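3.2 Table layouts and where items end up
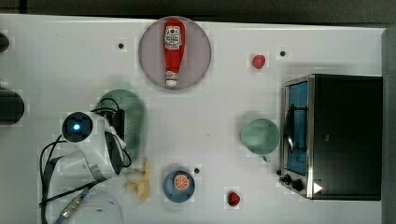
Figure 2. Kitchen table layout, scattered condition. Ketchup bottle lying on the plate, toaster oven at right.

This section covers the scattered layouts only. Sorted layouts are in 3.3. The item pool is the same for both: plates, bowls, condiments, toy foods, one small appliance per table. Toy foods were used throughout so nothing spoils between sessions and sizes stay fixed. White tabletop, no cloth, no placemats.

We set up 90 layouts in January at the Clonmont site. Each one was coded by two raters working apart. Raters gave every item a "host" (the thing it sits on or in) and a "neighbor" (nearest other item, edge to edge). Total of 2,372 item codes after dropping duplicates. Disagreements were settled by a third rater, and mostly they were about neighbors, not hosts.

Figure 2 shows why host and neighbor need seperate columns. The ketchup bottle lies on its side on a round plate, cap just inside the rim. Host = plate. A plate is a serving item and a bottle is a storage item, so under the Edida scheme this is a cross-class placement. The same bottle lying on bare table would get host = table and no cross-class mark. The two strawberries are both host = table, but they don't share the same surroundings. One is alone to the right of the plate. The other is between the blue bowl and the toaster oven, and raters have to measure both gaps before picking a neighbor.

Appliances were the harder part. A toaster oven can be a host (rack inside, flat top) as well as an obstacle that takes up table space. First version of the codebook treated it as an obstacle only. We changed this after 6 layouts and recoded those from scratch. Top and interior are now two hosts. Controls and door are not hosts.

Bottles got one extra code, upright or lying. Lying bottles were counted as misplaced in the Zenia codebook no matter where they were. We did not follow that, a bottle on its side on a plate and one on its side on the table are kept apart here. Orientation is reported on it's own in Table 4.

Holes in the tabletop were ignored for coding. Toy foods smaller than the bowl rim were coded as small, everything else as large, and we use 7 size-by-class groups in the analysis below.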